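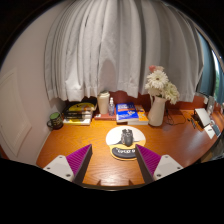 Looking after children's books at home

Most children's books are ruined by ordinary things: a damp wall, a sunny windowsill, a shelf packed so tightly that the spines get pulled off. The tips on this page cover storing, cleaning and mending the fantasy series, picture books and school paperbacks that pile up in a family house. They were put together by Hauwa Adeyemi, who ran the mending table at Bedorham library, with additions from readers.

Shelving

Stand books upright and keep books of similar height together. A tall hardback next to a short paperback will warp where it has no support. Very large picture books are better lying flat, no more than six in a pile.

Leave enough slack on the shelf to slide a hand in beside a book. To take one out, push the books on either side back a little and grip the middle of the spine. Pulling from the top of the spine is what tears the cloth on older hardbacks.

Keep shelves away from radiators and off outside walls if you can. If the only wall you have is an outside one, pull the bookcase forward by the width of two fingers so that air can get behind it. Check there in January, when the wall is coldest.

Thick fantasy paperbacks, the 600 and 800 page sort, suffer most from leaning. The block of pages sags and the spine sets in a curve. Use a bookend, or turn the last few books on their sides to hold the rest up.

Sticky covers

Laminated covers can be wiped with a barely damp cloth and then dried straight away with another. Don't let water reach the page edges. For jam and the like, add one drop of washing-up liquid to a bowl of warm water and wring the cloth out hard.

Price stickers come off with a hairdryer on low. Warm the sticker for 10 seconds, lift a corner with a fingernail and peel slowly. If glue is left behind, dab it with the sticky side of a piece of tape. Don't use white spirit on a cover with foil lettering.

Uncoated covers should not be wetted at all. Use a soft pencil rubber, working from the middle outwards, and brush the crumbs away from the spine.

Wet books

A book dropped in the bath can usually be saved if you get to it quickly. Don't try to open it wide. Stand it on its end on kitchen paper with the pages slightly fanned, in a room with a fan running, and change the paper when it is soaked. Once the pages are only just damp, lay the book flat under a heavy board for several days.

Glossy pages are harder. They stick together as they dry and can't be parted afterwards. Slip greaseproof paper between them while they are still wet. If there are too many to do at once, put the book in a freezer bag and freeze it until you have an afternoon free.

Musty smells

Second-hand books often smell of the cupboard they came from. Put the book in a lidded plastic box with an open dish of bicarbonate of soda, making sure the powder doesn't touch it, and leave it for 2 weeks. Change the powder halfway through if the smell is strong.

Brahim Abdelaziz from Pladitdale uses plain clay cat litter in the same way and finds it quicker. It must be the unscented kind.

If you can see mould, take the book outside before opening it. Brush it off with a dry paintbrush, wearing a mask, and keep the book apart from the others until you are sure the mould hasn't come back. Badly affected books are best thrown away.

Torn pages

Ordinary clear tape goes yellow and leaves a brown stain, so save it for parcels. Archival mending tape costs more but a roll lasts for years. Line up the torn edges first, lay the tape down from the inner end of the tear and smooth it with the back of a spoon.

For a page that has come out whole:

Run a thin line of PVA along the inner edge with a cocktail stick.
Slide the page in until it touches the spine.
Put a strip of greaseproof paper on each side.
Close the book and leave it under a weight overnight.

Loose hardback hinges can be mended with PVA too. Coat a knitting needle, slide it down the gap between the spine and the pages, roll it gently and take it out. Wipe off any extra glue before closing the cover.

Keeping a series together

Weronika Żak writes the volume number in soft pencil inside the back cover, as many series don't print it on the spine. She also keeps a list of what the family already owns on the inside of a cupboard door, and takes a photo of it before going to book sales.

Lent books come back more often if there is a name in them. Pencil is kinder to the book than a biro, and a bookplate can be stuck in with a little PVA at the corners.

Boxes for the loft

Use small boxes. Books are heavy and a large box will split. Pack them flat or upright, never with the spine uppermost, and fill gaps with crumpled plain paper. Newspaper ink rubs off on pale covers. Lofts get hot in summer and damp in winter, so anything you hope to hand on to grandchildren is better under a bed.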